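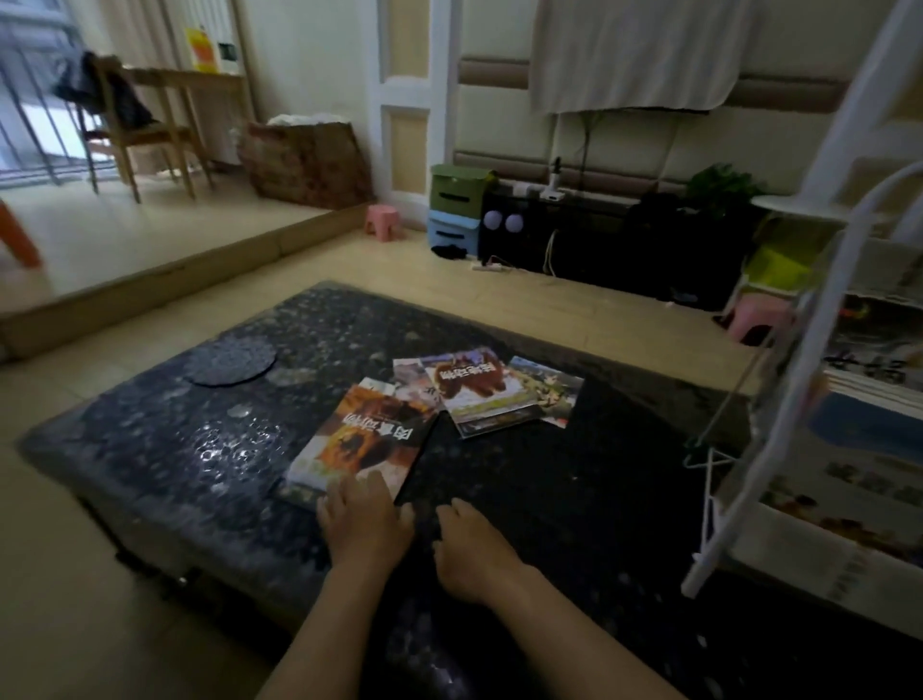
Foro de ayuda al propietario
Compraventa y obra nueva

Devolución de las cantidades entregadas a cuenta por una vivienda sobre plano

Publicado por Leen Tannous el 15 sep 2025

Buenos días:

Solicito orientación sobre la siguiente situación. Firmé un contrato privado de compraventa de un apartamento sobre plano en la promoción Residencial Grilia, comercializada por Dandlow. El contrato fijaba la entrega de llaves para el mes de julio y preveía una prórroga única de 3 meses, condicionada a que la promotora la comunicara por escrito antes del vencimiento. No he recibido comunicación alguna. La estructura está terminada, pero la obra lleva semanas sin actividad aparente.

Durante 18 meses he abonado cuotas mensuales, además de un pago inicial y de 2.510 euros en concepto de reserva. La promotora sostiene que la reserva no es reembolsable y me propone el traslado a otra promoción, Bresineck, con entrega posterior y un precio superior. Deseo saber si puedo resolver el contrato y si la reserva debe incluirse en la reclamación.

Agradezco de antemano su atención.

Rawashdeh Asesores

Estimada señora Tannous:

Con carácter general, el incumplimiento del plazo de entrega pactado puede facultar al comprador para resolver el contrato y reclamar las cantidades anticipadas con sus intereses legales. Conviene comprobar en primer lugar si existe aval individual o póliza de seguro que garantice dichas cantidades, así como la cuenta especial en la que se ingresaron. Ambos datos deberían figurar en el contrato o en sus anexos.

Procede remitir a la promotora un requerimiento mediante burofax con acuse de recibo y certificación de contenido, en el que se indique la fecha de entrega incumplida, la voluntad de resolver y el importe exacto reclamado. Si hubiera garantía, debe dirigirse también escrito a la entidad avalista o aseguradora.

En cuanto a la reserva, ha de examinarse el documento firmado. Si se imputó al precio, lo habitual es reclamarla junto con el resto. No suscriba el traslado a la otra promoción sin revisión previa, pues podría contener una renuncia a las acciones derivadas del primer contrato.

marbella_norte

A mí me ofrecieron lo mismo y lo rechacé. Tardaron 7 meses en devolverme el dinero, sin intereses. Pida todo por escrito.

Leen Tannous

Muchas gracias a ambos. He localizado en los anexos un certificado de seguro a mi nombre. Remitiré el burofax a la promotora y a la aseguradora esta misma semana.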